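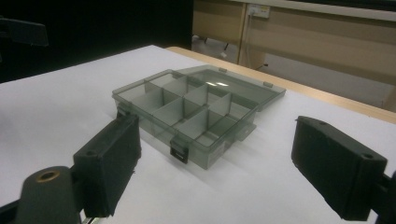 칸막이 정리함, 구슬이 옆 칸으로 넘어가는데 다들 어떻게 쓰세요?

최종 업데이트: 2026년 6월 7일

비즈공예 시작한 지 얼마 안 된 초보예요. 구슬이 자꾸 늘어나서 칸 나뉜 반투명 회색 정리함을 하나 샀거든요. 뚜껑이 뒤로 활짝 젖혀지고 앞에 까만 걸쇠가 달린 거요. 색도 마음에 들고 다 좋은데, 가방에 세워서 넣고 다녀오면 2mm짜리 시드비즈가 옆 칸으로 다 넘어가 있어요ㅠㅠ 어제도 흰색이랑 아이보리 섞인 거 골라내느라 저녁을 다 보냈네요. 칸막이 위로 넘어가는 건지 밑으로 새는 건지도 모르겠어요. 그리고 칸이 작아서 손가락으로 꺼내기도 불편한데 원래 다들 이렇게 쓰시나요? 새로 사야 하면 그것도 추천 부탁드려요!

비즈서랍

저도 똑같은 일 겪었어요ㅎㅎ 일단 어디로 새는지부터 보세요. 한 칸에만 구슬을 넣고 뚜껑 닫고 걸쇠까지 채운 다음에 옆으로 세워서 살살 흔들어 보면 금방 알아요. 위로 넘어가는 거면 얇은 발포 시트를 뚜껑 안쪽 크기로 잘라서 구슬 위에 덮고 닫으세요. 저는 동네 문구점에서 2200원 주고 한 장 샀는데 정리함 두 개에 쓰고도 남았어요. 너무 두꺼운 걸 사면 걸쇠가 안 잠기니까 얇은 걸로요! 밑으로 새는 거면 시트로는 안 되고, 시드비즈만 작은 지퍼백에 담아서 칸에 넣는 게 제일 편해요. 보기엔 좀 덜 예쁘지만 쏟아도 안 섞여요.

꺼낼 때는 손가락 말고 작은 계량스푼 써 보세요. 작업할 땐 흰 천을 깔고 그 위에 조금씩 덜어 놓으면 어두운 색 구슬은 진짜 잘 보여요. 흰색 구슬은... 그냥 회색 천 까세요ㅋㅋ

매듭반지

그냥 눕혀서 들고 다니면 됩니다. 저는 그렇게 잘 써요.

둥근집게

새로 사실 거면 칸마다 뚜껑이 따로 있는 걸로 가세요. 저는 Zadura 거 쓰는데 칸이 60개라 색깔별로 다 들어가요. 대신 하나하나 여닫는 게 은근 귀찮아서 시드비즈만 거기 두고, 지금 갖고 계신 것 같은 칸막이형에는 고리랑 큰 구슬을 넣어요. 그런 건 섞여도 금방 골라내거든요. 아 그리고 칸을 꽉 채우지 마세요. 저는 위에 조금 남기고 담는데, 처음에 욕심내서 수북이 담았다가 뚜껑 닫으면서 다 밀려 넘어간 적이 있어요.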